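Mindotier Sorting Sessions – Your Questions, My Answers

Last updated 08/03/2019

I'm Yusri Nasution and I look after the recording side of Mindotier, our small project on teaching a two-armed robot to sort parts by showing it how. I get the same emails over and over (no complaints, I like the emails!), so I've put the answers in one place. If yours isn't covered, write to me and I'll add it.

What do you mean by an "example"?

One complete run of the job, from a full tray to an empty one, with a person driving both arms the whole time. We save the arm positions and the camera views together. A run that gets abandoned halfway is saved too, but it goes in a separate folder and gets its own label.

How many do you have?

3185 as of this update. The first 300 were recorded back in January and I'm a bit embarrassed by them – we were all still learning to drive the arms and you can tell.

What is the robot supposed to sort?

Small electronic parts, by kind. Round red circuit boards go together in one bin, the little metal and blue components in another, and the wire harnesses are split between two more. Everything starts in the steel tray in the middle. 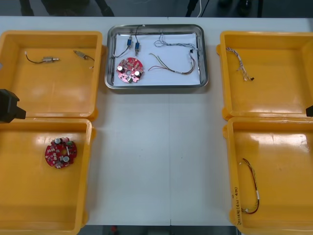
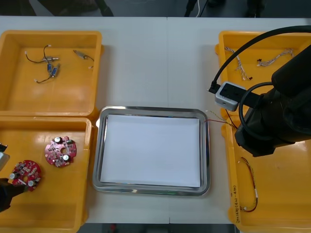

The sorting table at two points: parts still waiting on the paper in the first, the paper bare in the second.

Why is there paper in the tray?

Shiny steel is hard on the cameras. Vichien Sombatkul suggested plain white paper in our second week and we've used it ever since. Change the sheet when it gets creased, please, because a gripper finger will find that crease every single time.

Why wires? Aren't they the worst thing to pick up?

They are, and that's why I want them! A circuit board stays the shape it was when you reached for it. A harness sags, twists, grabs its neighbor and comes up with friends attached. If all our examples were boards, we'd have a robot that's very good at boards. We tried a set with the harnesses left out (it's called Nirnside in the archive, if you go looking) and the model trained on it was lost as soon as a cable showed up.

Do I have to lay the parts out the same way each time?

Please don't. Turn things, swap their places, let the wires tangle a little. I only ask that the parts don't hang over the rim so far that they fall out before you start.

What if I drop something or miss a grab?

Keep going. Try again from wherever the part landed, as long as the arm can reach it. We like having recoveries in there. If it lands on the floor, stop the run and mark it as abandoned.

How long is a shift?

You'll do eight runs, then take a proper break, and I won't book anyone past 40 in a day. People get sloppy when they're tired, and the model learns sloppy just as happily as it learns careful.

Do I need experience?

Nope. Vichien gives you a practice session first, and none of it counts toward the set. Most people feel clumsy with two arms at once to begin with and then it sort of clicks.

Can I get the data?

Partners at Siritz and Hidayat already have access through the shared drive. For anyone else, email me and say what you'd like to use it for. I answer slowly but I do answer.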